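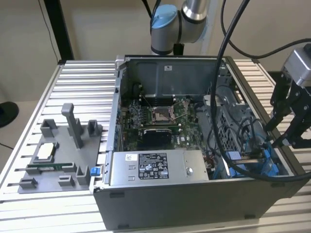 CPU in the tray, socket lever up, before an insertion run.

Hi all,

Replying to the question from June about the protective stops on our insertion cell. We've found part of the cause.

> We run something close to the Onedport task set and get a protective
> stop at the same spot on the way to the socket. Reseating the tool
> didn't help. Has anyone else seen this, and is it safe to raise the
> force limit to get past it?

Please don't raise the limit. We tried it for one afternoon and bent 16 pins in a socket. The stop was doing its job.

Our fault was in the cabling. The black cable to the gripper side hangs in a long loop over the case. When the wrist turned past a certain angle the loop pulled tight, and the controller read the pull as contact. The log (Stidier build 558) shows force climbing well before the CPU gets near the board. If yours climbs early too, look at the cable first.

What we changed:

- Moved the cable clamp one joint higher and left more slack.
- Added a waypoint so the wrist unwinds after picking from the tray.
- Force is zeroed above the socket, with the arm still, and no longer at the tray.
- Put the limit back to the Tellari default.

We had 2 stops in the week after that, both while reaching toward the drive cage. I think the loop is catching there but haven't caught it happening. Until that's sorted we keep the speed down on that side, and hands stay off the bench while the arm is enabled, even when it's stopped. A stopped arm with a tight cable can shift when you clear the fault. Ours moved roughly a finger's width.

If you can send a force trace from your own stops, I'll compare it with ours. Please say which colour firmware label is on your controller, as the two log formats differ.

Cheers,
Sydorenko cell maintenance

Onedport users list | Contact the list owner | Back to top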